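[인터뷰] 후르게이트 클래식카 순회전, 올해부터 전 차량 자력 주행으로 입장

후르게이트 자동차문화재단은 오는 가을 개최하는 클래식카 순회전의 운영 방식을 대폭 변경한다고 밝혔다. 출품 차량을 운반차로 들여오던 관행을 폐지하고, 모든 차량이 시르카치 광장에서 전시장까지 스스로 주행하여 입장하도록 한 것이 핵심이다. 본지는 2024년 9월 5일 재단 사무국에서 막상스 루셀 운영본부장과 아누크 메르턴스 기술심사위원을 만나 변경의 배경과 심사 기준을 들었다.

루셀 본부장은 이번 결정이 지난 7월 이사회에서 의결되었다고 설명했다. 그는 "출품자 다수가 오래전부터 주행 행사를 요청해 왔다"며 "도로 통제와 보험 문제로 미루어 왔으나, 베스데일 시와의 협의가 마무리되어 시행할 수 있게 되었다"고 말했다. 주행 구간에는 완만한 오르막이 한 곳 포함되며, 참가 차량은 선도차의 속도를 따라야 한다.

올해 출품이 확정된 차량은 43대다. 재단은 당초 60대까지 접수할 계획이었으나, 제동장치와 연료 계통에 대한 사전 점검을 의무화하면서 일부 신청자가 참가를 철회하였다. 루셀 본부장은 이에 대해 "규모가 줄어든 점은 아쉽게 생각하지만 기준을 완화할 의사는 없다"고 답했다.

차량의 반입 이후 절차도 달라진다. 종전에는 차량이 도착하는 즉시 관람객에게 공개되었으나, 올해는 입장 행렬이 끝난 뒤 두 시간의 정비 시간을 둔다. 누유 여부를 확인하고 배터리를 분리하는 작업이 이 시간에 이루어진다. 출품자는 직접 입회하거나 대리인을 지정하여야 한다.
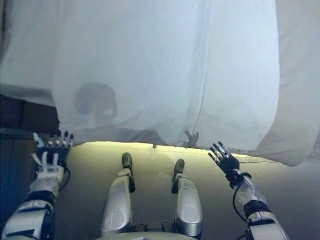

■ 복원 심사, '원형 보존' 비중 높여

심사 기준에 대해서는 메르턴스 위원이 답했다. 그는 지난 수년간 복원 부문의 평가가 도장 상태에 지나치게 치우쳤다는 지적을 재단이 받아들였다고 밝혔다. "새 차처럼 광택이 나는 차량이 반드시 잘 복원된 차량은 아닙니다. 출고 당시의 부품이 얼마나 남아 있는지, 교체한 부품의 출처가 기록되어 있는지를 우선하여 보겠습니다."

이에 따라 출품자는 정비 이력서와 부품 교체 내역을 함께 제출해야 한다. 총점은 500점이며, 서류 심사와 현장 심사, 주행 심사의 점수를 합산한다. 서류가 미비한 차량도 전시에는 참여할 수 있으나 시상 대상에서는 제외된다. 기화기를 전자식 연료분사장치로 개조한 차량은 별도 부문에서 심사한다.

메르턴스 위원은 주행 심사의 취지를 묻는 질문에 "엔진 소리와 변속 상태는 세워 둔 차에서는 알 수 없다"고 답했다. 그는 다만 속도나 기록을 평가하는 것은 아니며, 출발과 정지가 안정적인지, 냉각 계통이 정상적으로 작동하는지를 살필 것이라고 덧붙였다. 주행 중 정지한 차량은 감점하되 실격으로 처리하지 않는다.

숙박과 차고 문제도 거론되었다. 행사 기간 중 시내 숙박 시설의 예약이 조기에 마감되는 일이 반복되자, 재단은 올해 출품자에게 객실을 우선 배정하고 판담 정비소의 실내 차고를 야간 보관 장소로 확보하였다. 루셀 본부장은 "먼 거리를 운전해 온 분들이 차를 길가에 세워 두고 밤새 걱정하는 일은 없어야 한다"고 강조했다. 차고 이용료는 참가비에 포함되며, 출입은 등록된 출품자와 동승자 한 명으로 제한된다.
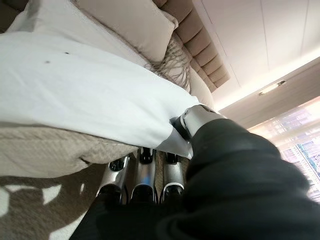
레안드로 세풀베다는 야간 보관 장소가 마련된 것은 환영하지만 차고에서 출발 지점까지의 이동 시간이 일정표에 반영되지 않았다고 지적했다. 오래된 공랭식 차량은 예열에 상당한 시간이 필요하므로, 출발 순서를 차량별로 미리 통보해 달라는 요청도 전했다.

루셀 본부장은 이 의견을 실무진에 전달하였으며, 출발 순서표를 행사 전에 출품자 전원에게 발송하겠다고 밝혔다. 우천 시에는 주행 행렬을 취소하고 전시만 진행한다. 이 경우 주행 심사 점수는 전 차량에 동일하게 부여된다.

내년 이후의 계획에 관하여 그는 주행 구간을 강변도로까지 연장하는 방안을 시와 논의하고 있다고 말했다. 이륜차 부문의 신설 여부는 아직 정해지지 않았다. 관람객 입장권은 재단 사무국과 전시장 매표소에서 구입할 수 있다.

공유 43 댓글 3

댓글

Kobe Verstraete
작년에는 운반차에서 내리는 것만 보고 돌아왔는데 이번에는 달리는 모습을 볼 수 있겠네요. 광장 쪽 관람 구역은 어디에 설치되는지 궁금합니다.

Imani Calloway
부품 출처를 기록하라는 기준에는 찬성합니다. 다만 전 소유주에게서 서류를 받지 못한 경우는 어떻게 되는지 안내가 필요해 보입니다. 저도 이력서의 앞부분이 통째로 없습니다.

솔밭정비
연료분사로 개조한 차를 별도 부문으로 나눈 것은 잘한 결정이라고 봅니다.

관련 기사
- 시르카치 광장 교통 통제 구간 안내
- 공랭식 엔진의 겨울철 보관 요령
- 판담 정비소, 기화기 조정 공개 강좌 개설
- 베스데일 강변도로 재포장 공사 일정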